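Desk Tidying as a Benchmark for Household Manipulation
Project report, Group 7
Thitima Meesuk and Anong Intarasuk

1. Aim

Floor cleaning has been automated for years. Tidying a desk has not, although most people do it without thinking. This project asked how far a learned policy can get with the task when it is trained only on demonstrations recorded with a hand-held gripper, and where it fails.

2. Method

Demonstrations were recorded in the Sombatkul residence block during February. We divided the work into four chores: stacking books, moving a drinking vessel, righting a small bottle and gathering loose cable. Each chore was demonstrated 45 times. The policy was trained with the Mistach toolkit and then run on a Guvex arm in the teaching laboratory, with 16 trials per chore. A trial was stopped after three failed grasps or on any contact judged likely to cause damage.

3. Results

Moving a mug was the most reliable chore, with 14 successes in 16. Book stacking reached 9. Thick volumes were easier than thin ones, as the fingers could close on the edge without sliding the book away. The small bottle was righted 7 times. Cable gathering did not succeed once – the policy tended to close on a single strand and drag the rest.

4. Discussion

Success depended less on the object than on what stood next to it. A book lying alone is a simple grasp. 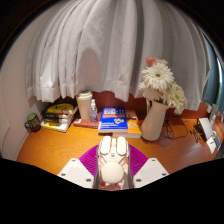 A book that overlaps another, or sits close to a vase, requires an order of actions, and our policy had no means of planning one. It reached for whichever object was nearest. Hanging fabric caused a further problem, as depth estimates near folds were poor and the arm often stopped short.

Speed was also low. The Dedmont study on which we based our protocol allowed two minutes per object, and we used most of it.

5. Further work

Cable should be treated as a separate problem. For rigid objects, we suggest recording whole-desk sequences – the single-object clips used in this project contain no information about order.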